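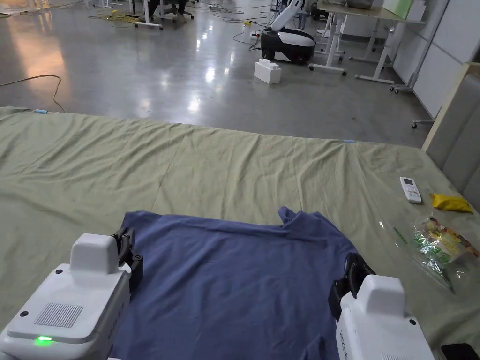

19 Sep 2024 — shirt folding, two-gripper setup, Manutberg workshop

Goal for the session: get a repeatable side grasp on a T-shirt lying flat, hem toward the grippers, before adding any folding motion back in. Last week's script tried to do both and I could not tell which half was failing.

Changes since the last entry:

Jaw closing speed is down to 6 mm/s for the final part of the approach. Both jaws now wait for each other before closing. Previously the left one closed first and dragged the shirt sideways, so the right one came down on bare sheet.

Approach height lowered by 8 mm. The soft surface gives under the jaws, so the old table-top value was too cautious. Do not copy this number back to the hard table config.

Gripper timeout set to 500 ms. Normand had it shorter, and it was reporting a missed grasp while the jaws were still moving.

Results: 11 attempts. The first few were wasted on a stale calibration file, my mistake. After reloading, the left side picked up fabric every time. The right side is less reliable. It either takes the shirt alone, as wanted, or takes the shirt plus a pinch of the green sheet. When the sheet comes along, the motor current at lift is clearly higher, so it should be possible to detect this and let go. Not written yet.

The clips on the far edge of the sheet help. Without them the whole sheet creeps toward the arms over a run. Nothing holds the near edge at the moment.

Rumpled starts are still a problem. A raised fold near the collar gets picked as a shoulder point by the detector, and the fold line then comes out skewed. Ilse Dewulf suggests ignoring height and using only the outline. I would prefer to keep height and smooth it first — will try both on the same recordings.

To do:
- current threshold for sheet pickup, right jaw first
- outline-only detector, compare with smoothed height
- ask Normand Doucette where the spare jaw screws went
- move the calibration files out of the shared folder
- try a heavier shirt

Arms parked, settings saved as puretti_side_grasp.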